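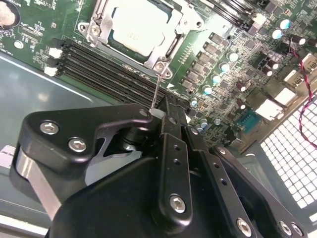

About the Moffat Council for Religious Understanding

The Moffat Council for Religious Understanding is an independent association of congregations, temples, mosques, meeting houses and individual members. We advise public bodies, employers and publishers on the respectful treatment of religious belief, and we offer instruction in the history and practice of the world's faiths. The Council is not attached to any single tradition, and no member is asked to set aside the teachings of his or her own.

Our office is on the upper floor of the Gremik Building, where we also keep a reading room and two classrooms. The reading room holds 1,904 volumes, among them hymnals, prayer books, commentaries and a good collection of parish histories. Members may borrow from most shelves. Visitors are welcome to read on the premises between 10 a.m. and 4 p.m.

How the Council Began

The Council grew out of a dispute over a cemetery. Two congregations had buried their dead in adjoining plots for generations, and a proposed road would have crossed both. Torquil Jardine, then a lay reader, and Fadime Karabulut, a teacher of Islamic history, drafted a joint letter to the county asking that the route be changed. The county agreed to a hearing, the road was moved to the north side of the hill, and the people who had signed the letter continued to meet.

Those meetings were informal at first. Members took turns explaining a festival or a fast to the others, and questions were put in writing beforehand so that the speaker could prepare. The practice of written questions has been kept, and it still opens every public session.

The name Moffat was taken from the street on which the early meetings were held. The Council has since moved, but members voted to retain it.

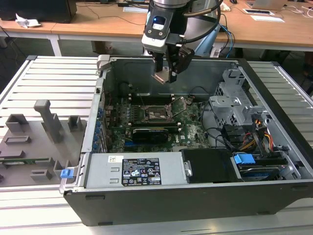
Membership has grown steadily in the years that followed. The Council now has 77 member congregations, and they range from cathedral parishes to house groups that meet in a living room. Each congregation, whatever its size, sends one delegate to the annual assembly in March and casts one vote.

What We Do

Advisory service. Schools, hospitals and businesses write to us when they are unsure how a religious symbol, garment, text or holiday should be treated. Replies are prepared by at least two advisers, one of whom belongs to the tradition concerned. We do not issue rulings on doctrine – those belong to the traditions themselves – and our letters state plainly where believers of the same faith differ.

Public statements. From time to time the Council speaks on a matter of general concern, such as damage to a place of worship or the sale of sacred objects. A statement is released only after it has been read and approved by delegates of the communities affected.

Courses. We teach an evening program for adults and a shorter program for chaplains and teachers. The current catalog lists 23 courses, including Reading the Psalms, Hindu Worship in the Home, Jewish and Christian Calendars, and An Introduction to Buddhist Ethics. Course fees are reduced for students and retired clergy.

Site visits. Groups of adult learners are received by member congregations throughout the year. Hosts decide what may be seen and when, and guests receive notes on dress, footwear and conduct before they attend.
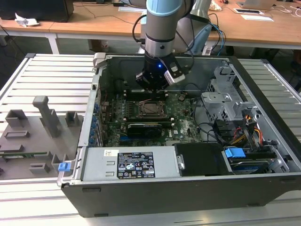
Our Officers and Staff

Catherine Lindsay is President of the Council. She was elected by the assembly and presides over its meetings. Before her election she taught comparative religion and served as a hospital chaplain.

Gavin Mackay is Director of the advisory service. Requests for advice should be addressed to him in the first instance.

Merja Koskela is Head of Instruction and Librarian. She oversees the course catalog, appoints instructors and answers inquiries about the reading room.

Torquil Jardine and Fadime Karabulut are honorary life members. Both continue to lecture.

Governance and Funding

The Council is supported by congregational dues, course fees and private gifts. It accepts no payment for public statements. Dues are set by the assembly, and a congregation in hardship may ask to have them waived – such requests are kept confidential.

Minutes of the assembly and the yearly accounts are open to inspection in the reading room. Congregations wishing to join should write to the President, enclosing a short account of their community and the name of a proposed delegate.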